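Themis Sarantis
Bread notes from Rurport, a thread. Subject: why my rye loaf kept coming out gummy in the middle, and what I changed.

1/
The loaf is a dark rye, sourdough raised, no wheat. I have baked it since March in the same tin. The crust was fine from the start. The crumb under the top third was dense and stuck to the knife, even a full day after baking.

2/
First suspect was underbaking. I extended the bake and checked the core with a probe. The core reading was fine and the crumb was still gummy. So time in the oven was not the fault.

3/
Second suspect was the flour. I had moved from the Biwott mill's medium rye to their whole rye without changing the water. Whole rye takes up more, and takes it up slowly. The dough feels too wet at mixing and correct an hour later. I had been adding flour to fix a problem that would have fixed itself.

4/
Third suspect, and the real one: acidity. Rye is high in amylase. If the dough is not sour enough going into the oven, the enzyme breaks down starch while the loaf heats, and you get paste. Wheat bakers can ignore most of this. Rye bakers can't.

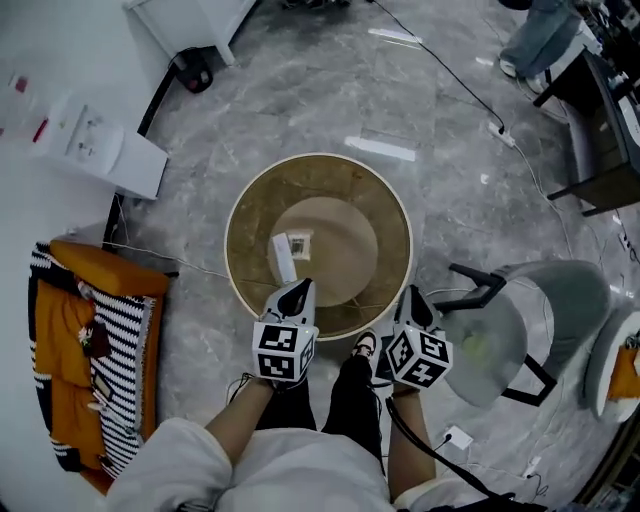 At the round table, small white box in the middle.

5/
My starter was being fed too often. It was lively, mild and smelled of yogurt. Good for pancakes. For a loaf that is all rye it needs to be left until it smells sharp and the dome has just begun to sink.

6/
Current formula, one tin:
444 g whole rye in total, part of it in the sour
2 teaspoons salt
2 tablespoons dark molasses
Water to a thick paste that holds the mark of a spoon
No kneading. There is no gluten network worth developing.

7/
Mix, rest 30 minutes, then scrape into a greased tin with a wet spatula. Smooth the top with wet fingers. Dust with rye flour. The dusting is your gauge: when cracks and pinholes show through it, bake. Do not wait for it to double. It won't, and an overproofed rye caves in.

8/
Start hot, then turn the oven down once the crust has set. Take the loaf out of the tin near the end so the sides can dry. If the sides are pale and soft, put it back. 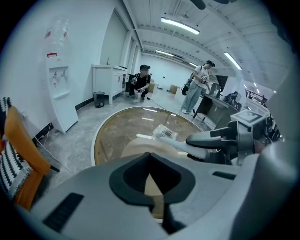
9/
Storage matters as much as baking with this bread. It goes on a rack until fully cool, then into a linen towel overnight, and it is not cut until the next day. Plastic comes after that. A clear bag like the crumpled one on the glass-topped table is fine for a cut loaf from the second day on, but on a fresh one it traps steam and softens the crust. I made that mistake with a loaf I took to Lamus and ended up toasting every slice.

10/
Slicing: thin, with a serrated knife, wiped between cuts. If the blade picks up a film on the second day, the crumb is still underacidified. If it comes away clean, stop adjusting things.

11/
To the person asking about caraway: yes, crushed, a teaspoon, in the final mix. Coriander seed also works and is closer to the loaf the bakery in Rindadano used to sell. I don't use both.

12/
Next batch will have a scald, a portion of the rye mixed with boiling water and cooled before it goes in. It should give a sweeter crumb and a longer shelf life. Numbers to follow when I have baked it enough times to trust them.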